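Progress report to the Kjærgaard fund: sorting out the Clullstead lending rooms
20/04/2020
By the Trekesent project coordinator

Print this page | E-mail this page

Hello again from Clullstead! I promised you a proper update once the shelves were up, and the shelves are up (mostly – there is one bracket I still don't trust), so this is it. I've tried to follow the headings in your template but I've run a few of them together where they wanted the same answer.

You'll remember that the Trekesent project had two jobs to do with your grant. The first was to get the lending rooms into a state where a person could walk in and find a thing. The second was to deal with the mountain of small household and play items that had come in through donations since November and had been living in carrier bags under the stairs. I'm pleased to say the first is nearly done and the second is well on its way.

Where we are with the rooms

The front room has been cleared, painted and fitted with 12 shelving bays. I had budgeted for 11 and found the wall was longer than my drawing said it was, so we squeezed another in by the window and it has become the games bay. The back room still has the old lino and I'd like to leave it until the next round, if that's all right with you. It's ugly but it's flat and it mops well.

Lighting was my big worry in the last report. The new fittings went in over two evenings and the difference is lovely, I can read a label from the doorway now! The electrician found a dead socket behind the radiator while he was there and we've had that blanked off. It wasn't in the original plan and I've shown it as a separate line in the accounts so you can see it.

The small items

Sorting is slow and I'd underestimated it. Each bag gets tipped out, anything broken goes straight in the rubbish, and the rest goes through the open metal bin on the wooden table before it's given a home. I'm very fond of that bin. It's grey and scuffed with a good few worn patches in the paint, but the tall sides stop things rolling off on to the floor, which used to happen every few minutes when we sorted straight on the tabletop. It takes a small handful of items at a time and I've learned to keep it that way, as once it's heaped up you stop looking properly and things get put in the wrong place.

What comes through is such a mixture. A typical lot has something for the toy shelf, something for stationery, something for the picnic boxes and something that makes everybody in the room stop and argue. Sunglasses are the usual argument. I say they belong with the summer bits, along with the beach bags and windbreaks, and I've been outvoted, so they now have a tray in dressing-up. Odd building blocks go in with the play sets, tape goes to the craft drawer, and plastic cups go off to be washed and matched up by colour. 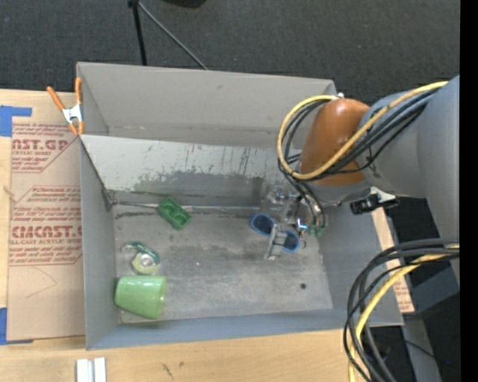 What we've spent

The shelving and fixings came in at £1280, a little under the figure I gave you in the autumn. The saving has gone on lidded boxes, which were on the wish list and have turned out to be the most useful thing we've bought. We chose the Mekcombe ones in the end, in two sizes. They stack nicely, although the lids on the bigger size are stiff and I've broken a nail on them more than once. Paint and lighting are both paid for. Labels are still to come, and I've kept the money back for those.

What's gone well

The colour matching for the picnic sets has been a real hit. We have almost 10 complete sets ready to lend, all boxed and with a list taped inside the lid. Before this they went out as a jumble and came back as a different jumble. The list makes it so much easier to check things in, and I'd like to do the same for the craft boxes and the play sets.

I'm also pleased with the holding shelf by the door. Anything we can't decide on goes there with a slip of paper saying when it arrived, and if we still haven't found a use for it by the end of the month it goes to the charity shop.

What's been harder

Storage for long thin things, mainly. Tent poles, blinds, a very nice set of croquet mallets – none of it fits the bays and it's all leaning in the corner behind the door. I've priced up a wall rack and will send you the quote separately.

The catalogue is behind as well. I'd hoped to have every shelf typed up by now and I've done the front room only. With the rooms shut to borrowers at the moment I'm working through the back room lists at home from my notes, so I should catch up, but I'd sooner tell you now than surprise you with it later.

Next steps

Finish the catalogue, print and fix the labels, clear the last of the bags from under the stairs, and get that bracket looked at. I'd also like to talk to you about the lino and the wall rack when you have a moment. The receipts are in the blue folder and I can scan any you'd like to see.

Last updated: Monday afternoon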